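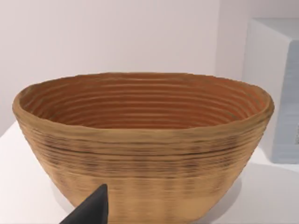 Gilmar Cordeiro fragt, ob man für die erste Greifübung gleich zwei Arme braucht. Nein, einer reicht völlig! In unserer Robotik-AG Risgate starten alle in der Simulation, mit einer Küchenszene und viel Lust aufs Ausprobieren.

Schritt 1: Szene laden, Arm in die Ruhelage fahren, Kameras prüfen.
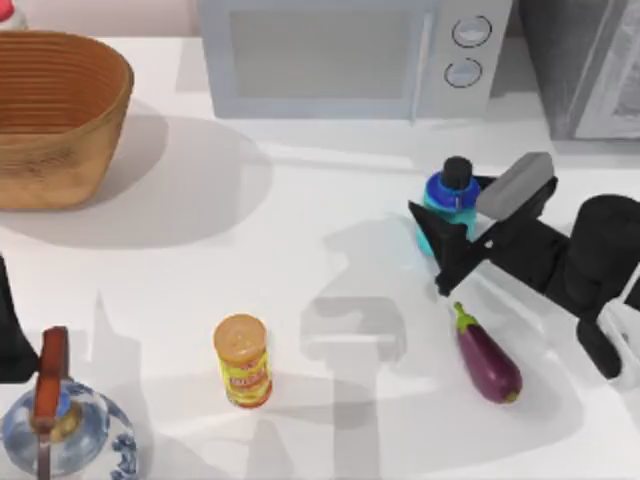

Schritt 2: Das Anfahren übt ihr langsam — wirklich langsam. Nehmt zuerst etwas Aufrechtes wie die blaugrüne Flasche mit dem schwarzen Deckel, die Aubergine kommt später dran. Finger weit öffnen, Greifer ausrichten, erst dann schließen.

Schritt 3: In die Nahansicht wechseln und den Abstand der Fingerspitze kontrollieren. 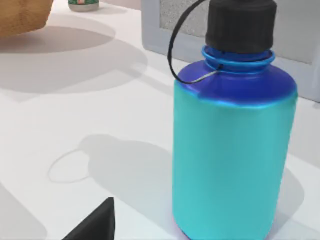
Nahansicht: Flasche und Fingerspitze

Schritt 4: Arm zurückziehen, Szene speichern, 12 Durchgänge wiederholen. Das macht richtig Spaß, wenn es flüssiger wird!
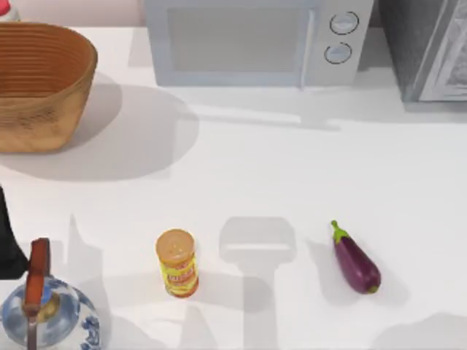 Arbeitsfläche mit Greiferschatten

Eure Läufe ladet ihr im Ordner Marinho hoch.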